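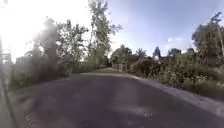
Tiziana Donati says I was too easy on the Astow last time, that a handset costing this much should not need a firmware update before it'll record a single run, and that if you're going to teach a rover a road by driving it yourself then the sticks are the product and everything else is packaging.

OK. Fair. So a proper second go at it, after a lot more driving. Quick notes, typing this between battery charges.

## What it is

Astow drive-and-teach kit from Rillholm. Handset with two sticks, radio box that bolts on the rover, recording software called Pärn for the laptop. You drive, it logs the camera and your stick positions together, then you train on the log and the rover tries to steer the way you did. Mine's on a Tekemska base, the older wheeled one. Bolt holes lined up. First surprise.

## Sticks

Good. Better than I said. Spring is light, and small corrections near center get through, which matters more than I understood in March. On a straight road nearly all your steering is tiny. If the stick has a dead zone the log says "steering = zero" while you're busy nudging, and the rover learns to do nothing until it's halfway in the gravel. There's a dead zone setting. Comes set way too wide. Turn it down first thing, before you record anything you want to keep.

Throttle stick I don't love. Too short. Creeping along is hard work on the thumb.

Tiziana's right about the firmware by the way. Still needed it out of the box. Still no mention in the quick start.

## Recording on a real road

Narrow lane, old rough asphalt, bushes both sides. Gravel and concrete strip down the right, dark curb line on the left. Shade up close and then a bright sunlit stretch further along. Sun glaring in from the left. Basically everything a camera hates, so a decent test.

Did 30 runs. First 9 were junk, all my fault: I drove too well. Dead straight, middle of the road, lovely. Trained on those and the rover had no idea how to get back once it drifted. You have to record recoveries. Pärn has a pause button on the handset for exactly this, so you pause, steer over toward the gravel, unpause, then drive back to the middle. Only the coming back gets logged. Best feature in the whole kit and it's on page 3 of an appendix.

Do it from both sides. I did mostly the right at first and got a rover that leaned left, toward the curb. Had to go back out and even it up.

Glare: the auto exposure hunts when you go from shade into sun. Lock it in the settings. You lose some detail in the bright bit but the steering comes out a lot calmer. Also record at more than one time of day if you can. I have mornings and a few evening runs and the mixed set is clearly better than either alone.

## Correcting it live

This is the part I skipped last time. Let the rover drive, keep your thumbs on the sticks, take over when it gets something wrong. Takeover gets saved as a new example, tagged. Handover is smooth, no lurch. Giving control BACK is less nice, you hold 2 buttons down together and if you let go of one early it just coasts. Scared me once near the curb.

Still, a short session of corrections did more for it than another pile of full runs. If you only have an hour, spend it on this.

## Pärn

Fine. Ugly. Trimming a run is easy, drag the ends and save. Deleting a run asks you to confirm and then leaves the file on the disk anyway, so check your drive. Mine filled up mid session and it stopped recording without a beep or anyting. Lost a good one.

Playback shows your stick position under the video. Watch at least one run all the way through. I was sawing left and right the whole time without noticing and the rover had faithfully picked that up from me. Embarrasing to see.

## Battery, range, bits

- Handset battery: all day. Good.
- Radio box: drains fast, buy a spare with the kit.
- Range: ok in the open, drops once there's thick greenery between you and the rover. Walk along behind it.
- Link loss: it stops. Tested on purpose, 3 times, stopped every time.
- Neck strap: useless clip. Replaced it.

## Would I buy it again

Yes. For outdoor driving, yes. The sticks and the pause button carry it. If you want to teach an arm, different story, you'd want something you can grab and move by hand, and the Astow won't do that whatever the box hints at.

Dropping a point for the silent full disk and another for the firmware thing. Tiziana can have that one.

Spare radio battery just went green so I'm going back out.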